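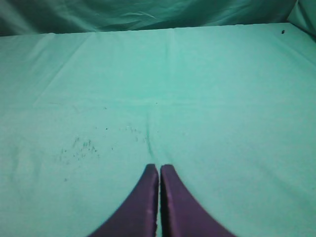

Keeping Costs and Bottles Under Control in a Small Bar: Tips From Our Back Room

By Sándor Bozsik
May 14, 2018

I manage the stock and the bar for a small place in Waddale. Before this I worked in the kitchen of a hotel, and many of the habits I write here I brought from there. Some owners asked me how we do our weekly stock, so I have put my notes in order. They are for a bar with one storeroom and no special computer program.

Counting the stock

Count always at the same hour. We do it in the morning, before the first delivery comes. If you count one week before opening and the next week after closing, the two numbers cannot be compared and you will look for a thief who does not exist.

Use the same order every time. I start at the shelf left of the door, go along the wall, then the fridge, then the bar itself. The paper has the bottles written in this same order, so I do not turn pages forward and back. When a bottle changes its place on the shelf, I change it on the paper the same day.

For open bottles, write tenths. A bottle that is filled to the middle is 0.5. Do not try to be more exact with the eye. If you want better, put the bottle on a kitchen scale and take away the weight of an empty one. Keep one empty of each kind in a box for this purpose, with its weight written on tape. The glass is not the same weight for each brand, even when the bottles look equal.

Pouring

Most of our loss in the first year was from pouring by hand. Everybody thought he had a good hand, and I also thought so about myself. We did a test with water, and in a row of ten pours mine were nearly all too big.

Now we use a measure for everything except the soda. Rinse it between drinks that are very different, for example after a cream liqueur. Let new staff practice with water into a marked glass before they touch the real bottles.

Pour spouts must come off every night. Put them in hot water, leave them until the sugar is gone, and let them dry standing on a clean cloth. The sweet bottles need this the most. In summer a sugary spout will collect fruit flies in one night, and then you must throw away what is in the bottle too. Close the bottle with its own cap. We keep the caps in a cup behind the register, and this cup is worth more than it looks.

Knowing what a drink costs

Take the price you paid for the bottle, divide it by the number of pours, and add what goes with it: juice, lemon, syrup, ice if you buy it. Divide this by the menu price without the tax and multiply with 100. Our house cocktails are near 22 percent and I am content with this. Wine by the glass is higher in almost every bar, so do not be frightened when you see it.

Write also the lemon. When we made this calculation in February for the Melis sour, which is our own recipe, the fruit was a bigger part than I expected. We changed nothing in the glass. We only started to buy the lemons by the case and to press them once a day.

Do the calculation again when a supplier changes the price. I have a sheet inside the cupboard door with every drink and the day when I last looked at it.

Wine by the glass

Write the date of opening on the bottle, on the back label, with a wax pencil. Whites and rosé go back to the fridge with the stopper in. Reds go to the fridge too, and we take them out 60 minutes before opening time. After 3 days I do not sell an open bottle by the glass any more. The kitchen takes it for sauces, and it is written on the sheet as kitchen, not as loss.

If you have eight wines by the glass and you sell mostly two, make the list shorter. It was difficult for me to take away the Nilari white because I liked it very much, but we were pouring half of each bottle into the stew.

Draft beer

Clean the lines every two weeks, with the product that your supplier recommends, and flush with clean water until there is no smell of it left. Read the label for the time and wear gloves. Never mix two cleaning products.

Too much foam is often a warm line or a dirty glass. Look at these before you call the technician. A glass is clean for beer when water runs off it in one sheet. If drops stay on the inside, there is fat on it, and it should be washed again apart from the kitchen dishes.

Deliveries

Open the boxes while the driver is still there. Compare with the order, not only with his paper. If one bottle is missing or broken, write it on both copies and ask him to sign. I lost an afternoon on the telephone with this once, for a case of Hatari ginger syrup.

New bottles go behind, old bottles come to the front. Leave the storeroom with one free shelf if you can. On the evening before a holiday you will need it.

Waste sheet

Hang a paper near the sink, with a pen on a string. Spilled, broken, sent back, given by the house: all is written there, with the first letter of the person. Do not shout at someone because of what he wrote, or next week the paper will be empty. I read it on the same day as the stock and put the two together in one folder.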